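Shape blocks, sorted again

The shape blocks came back into use in July, after 2 years in a shoebox under the bed. My niece is 3 now and wants to tip things out and pick them up, so I got the box down and washed everything in the sink with dish soap.

The textured tops hold dirt. A soft toothbrush got most of it out. I laid the blocks on a towel overnight and checked them in the morning for cracks. One prism had a chipped corner, which I sanded down a little.

I also stopped putting them straight on the table. They slide and end up on the floor. A cutting board works better as a play surface. It's flat, it's heavy enough to stay put, and the pale wood makes the colors easy to see. Tineke Dekker suggested a baking tray, but that was too loud for our kitchen.
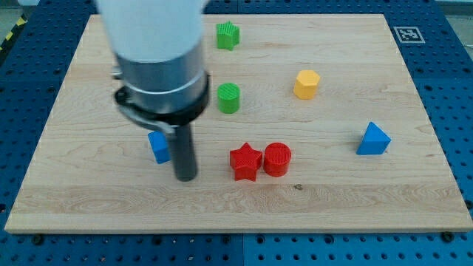

The star is the favorite so far. The cylinders get stacked and knocked over, and then she wants them stacked again. I keep the prisms back until she's bored with the rest.

Everything goes into a cloth bag afterward. The shoebox had split on two sides and I put it out with the recycling. Next I need to go through the puzzles, and I already know one of them is missing a piece.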